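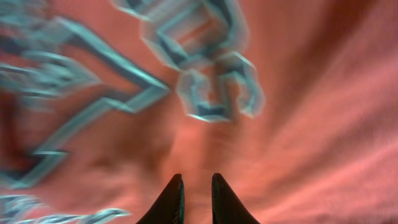 *Figure 1. Red fabric with pale teal and white printing.*

# Reusing printed fabric for tote bags

Tayla Prendergast, Paora Hinds and Saskia Brunton
Textiles and Design, Hornholm College

## Aim

We wanted to find out whether old printed fabric can be cut and sewn into tote bags without the print cracking or peeling. Most bag patterns assume plain cloth. Printed areas are stiffer than the cloth around them, and our teacher, Mr Tamihana, said this would affect the hems more than anything else. We also wanted the colours to look deliberate, so we had to plan where each print would sit.

## Materials

The fabric came from the donation bin in the textiles room. We sorted it by colour first and then by how much of each piece was printed. Reds and pinks made up the biggest pile. We kept pieces with teal or white printing together because the same thread colour suited most of them.

For the straps we used plain cotton webbing. The thread was a grey polyester, which was what the room had plenty of.

## Method

1. Wash the fabric on cold and line dry it.
2. Lay it flat, print side up, and smooth it out by hand from the centre.
3. Place the paper pattern so that no seam line crosses a thick part of the print.
4. Chalk around the pattern and cut.
5. Press from the back, with a cotton cloth between the iron and the print.
6. Sew the sides and base, then fold and stitch the top hem.
7. Attach the straps.

Step 3 took the longest. On large angular prints there was often no position that kept every seam clear. Saskia suggested turning the pattern on a slight angle, but the first bag she cut that way twisted when it was filled. After that we kept to the straight grain and let the print run into a side seam if it had to.

## Results

We finished 9 bags. Each one was hung from a hook with 800 grams of rice in it over a weekend. None of the seams opened. Two had fine cracks in the print along the top hem, both where the fabric had been folded twice through a printed section.

Skipped stitches were a problem on the thicker prints. Changing to a larger needle fixed this on all but one bag, and Paora hand-stitched the gap on that one.

## Discussion

The top hem is the weak point. A single fold with a strip of bias binding would put less strain on the print, and it would use less fabric as well. We would also cut the main panels first and work out the straps later – we wasted some good red pieces by doing it the other way round.

The colours worked better than we expected. Red and teal together looked bright, and the grey thread hardly showed.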